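Community Colleges Should Keep Their Small Sports

Every spring, athletic departments at two-year colleges review their rosters and their budgets, and every spring the smallest programs come up first. Fencing, bowling, cross country and wrestling draw modest crowds and bring in little ticket money. The case for closing them is easy to put on a single page. It deserves a longer answer than it usually receives.

The Puvgate district is now considering a plan to drop its cross country teams at the end of the season. The two squads together carry 16 runners. The district office has pointed out that the sport returns nothing at the gate, and that statement is correct. Cross country is free to watch at Puvgate and always has been.

The gate is a poor measure of a college sport. A runner at Puvgate must be enrolled full time, must meet with an academic adviser 3 times each term and must remain in good standing to compete. Many of these students chose the college on account of the team. When the team goes, a number of them will transfer or will stop attending, and the tuition they pay will leave with them. 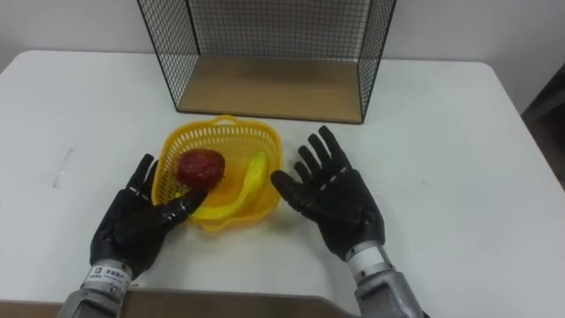 A yellow basket and a black wire shelf on a white tabletop.

The experience at Dekar should be studied closely before any vote is taken. Dekar closed its swimming program on the promise that the savings would go to the remaining teams. The pool still had to be heated and staffed for physical education classes, and the savings proved far smaller than forecast. The remaining teams received new warm-up jackets.

Cross country carries no such building cost. The Puvgate teams train on public paths and hold their one home meet, the Ladefoged Invitational, on parkland lent by the county. Last fall the meet drew 169 entrants from colleges and running clubs across the region. Their families ate in local restaurants and, in many cases, saw the campus for the first time.
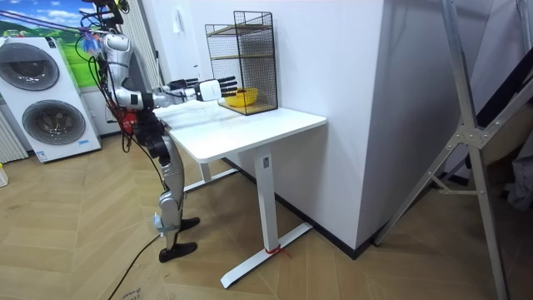 A humanoid robot at a white table, with both arms extended.

There are fair objections. Travel has grown more expensive, and the conference schedule sends the team on long trips for short races. The district could ask the conference to combine meets -- a request other members would likely welcome -- and could enter fewer events in September. It could also accept the offer from the Tronimari running club, which has proposed to cover entry fees for a period of 20 months while the college looks for a permanent source of support.

The board should decline the present plan, take up the Tronimari offer and ask for a full accounting that includes tuition as well as travel. The teams should be allowed to recruit for next fall while that work is done, and incoming runners should be told where matters stand before they register.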